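Huvley Food Dryer, the model with eight trays: my review after one summer and one fall

Posted Thursday, December 5, 2013
Filed under: Kitchen, Preserving

I promised some readers to write this review already in the summer, but I wanted first to use the machine with different foods and not only with tomatoes. Now the tomatoes, the apples, the pears, the mushrooms and a big part of my mint are finished, so I can say something useful.

I bought the Huvley in July from the Liapis store near the bus station. My old dryer was a Brumora, a round one with the fan in the bottom, and I had it many years. It still works and my cousin Iason Tzavaras has it now. I mention it since I compare the two machines in several places below, and you should know that I paid for both of them with my own money.

What is in the box

You get the machine, eight trays of wire mesh, one plastic sheet for fruit purée, a booklet in four languages and a short brush. The booklet is good with safety and bad with food. It gives one drying time for "fruit," as if a grape and a banana slice were the same thing. The English part has also a table of temperatures which does not agree with the numbers printed on the door. I decided to believe the door.

The machine is a box, like a small oven, with the fan in the back. It is heavier than I expected. If you have a problem with your back, please ask somebody to help you lift it. The door comes off completely and you must put it somewhere while you load the trays. I have already dropped it one time, without damage. A door on hinges would be much better, and I do not understand why Huvley did not make it so.

Where to put it

The booklet says a flat surface with free space behind. This is correct but not enough. You need also a good place for cutting, a place for the trays which wait, and a place for the food which comes out. In my kitchen the counter is too short for all of this, and I moved everything to the long table. There I have the knife and the board on one end and a plastic container for the peels close to my hand. Anybody who wants to dry fruit in a serious quantity should think of the table before she thinks of the machine. I did it in the opposite order, and the first weekend was a mess, with apple slices on chairs.

About the noise. The fan is louder than the Brumora, and the sound is higher. In the same room I cannot follow the radio. With the kitchen door closed I sleep without a problem, but my bedroom is at the other end of the apartment. In a studio I would not buy it.

Tomatoes

This was the main reason for buying. I cut small plum tomatoes in half, put a little salt on them and laid them with the skin down. In the old round machine I had to change the order of the trays every few hours, and if I forgot, the lowest ones became like leather and the highest ones were still soft. In the Huvley the air comes from behind, and the difference between the top and the bottom is small. There is a difference between back and front, though. The row which is closest to the fan is ready earlier. I turn every tray once, in the middle of the drying, and then I am satisfied.

The taste is very good, sweet and a bit smoky, although there is no smoke. I keep half of them dry in jars and half in oil in the refrigerator, and the ones in oil I eat quickly. Please read about food safety before you put anything in oil for a long time. It is not a subject where I want to give advice.
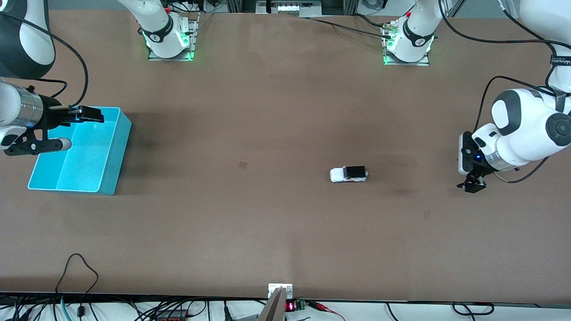
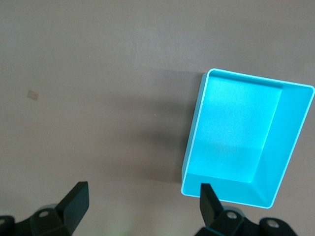 Fotini Kokkinos

Apples and pears

Apples are the easiest fruit for this machine. I take out the core, I do not peel, and I make rings as thick as a pencil. I put them for a short time in water with lemon and then dry them with a kitchen towel. This last step saves a lot of electricity, I believe, though I did not measure it.

For apples I let the machine run during the night. In the morning they bend and do not break, and this is how my family likes them. If you want them crisp like chips, leave them longer and let them become cold before you judge. Warm apple is always soft. I spoiled one full load by not knowing this: I thought they needed more time, gave them more time, gave them again more time, and at the end they were brown and had no taste at all.

Pears were a disappointment at first. I used pears that were too ripe, and they glued themselves to the mesh so strongly that I had to soak the trays. With harder pears it went well. Zofia Adamczyk wrote to me under my last post that she puts baking paper under ripe fruit for the first hours and then takes it away. I tried it. It works, but cut the paper smaller than the tray, otherwise the air does not move and also the fan can lift the corners.

Mushrooms

I have only good words here. Cleaned with a brush, sliced thin, low heat, and they come out light as paper. A full load fills just one middle jar, so do not be surprised. The smell in the apartment is strong. I like it, my husband does not.

Herbs

For herbs the Huvley is not the best choice. The lowest temperature is still rather warm for mint and basil, and the fan is strong enough to blow small leaves through the mesh. I found oregano behind the trays, under the trays, and inside the ventilation holes. Thyme on the stem was better. For mint I went back to the old method, bundles on a string in the hall, and the color stayed greener than in the machine.

The timer and the heat

The timer is a simple wheel which you turn. It makes a tick, and it rings at the end like an old egg timer. I find this pleasant, but if you turn it to a short time it is not exact. Once I wanted half an hour more and I got much less. For the long times it does not matter.

The wheel for heat has lines without numbers between the main numbers, so you must guess. I put an oven thermometer on the middle tray and closed the door. On the middle setting the temperature was a little under what the door promises, and on the highest setting it was correct. Marina Mitsotakis-Vlachou, who has the same model, told me that hers is too hot on all settings. So I think it depends on the piece you get. Check yours with a thermometer before you trust it with anything expensive.

Cleaning

The trays go in the dishwasher, in theory. In my dishwasher they do not fit unless I take out the upper basket. I wash them in the bathtub with hot water and the brush. The brush from the box lost its hair in the second month. The Brundden bottle brush, the long one with the wooden handle, is much better for the corners, and it costs almost nothing.

The inside of the box you can only wipe. Sugar from the fruit drops on the bottom and becomes hard like glass. Put a sheet of foil there before you begin, but do not let it cover the holes. The gray plastic around the fan has taken a light yellow color from the tomatoes, and I could not remove it.

The plastic sheet for purée

I used it one time for plum. The sheet has a low border and the purée ran over it when I pushed the tray in. What stayed on the sheet was tasty. With baking paper on a normal tray I have the same result and less washing.

The price

I paid over 100 euros, which is a lot for a machine that stands in the closet during half of the year. The Brumora was much cheaper and it dries food too, only slower and with more work from your side. If you have one tree, or you buy a bag of apples from time to time, the small machine is enough. If people bring you crates in September and you cannot say no to them, then the big one gives you your evenings back.

Till Hellwig asked me if it is possible to buy it together with a neighbor. Please think what happens in the tomato weeks, when both want it on the same days. I would not do it.

What I like
Even drying from top to bottom
Much space
Trays which do not smell after washing
The ring of the timer

What I do not like
The loose door
The fan with small leaves
The booklet
The noise, if your kitchen is near your bed

Would I buy it again? Yes, for tomatoes, apples and mushrooms. For herbs, no. The people at Liapis told me that a version with a hinged door exists in other shops, but they could not order it for me and I have not seen it. If somebody of you has it, please write under this post how the door is, and whether it closes tight at the lower corner. Mine needs a little push there.

Next time I will write about jars and lids, as I have now too many of the first and not enough of the second.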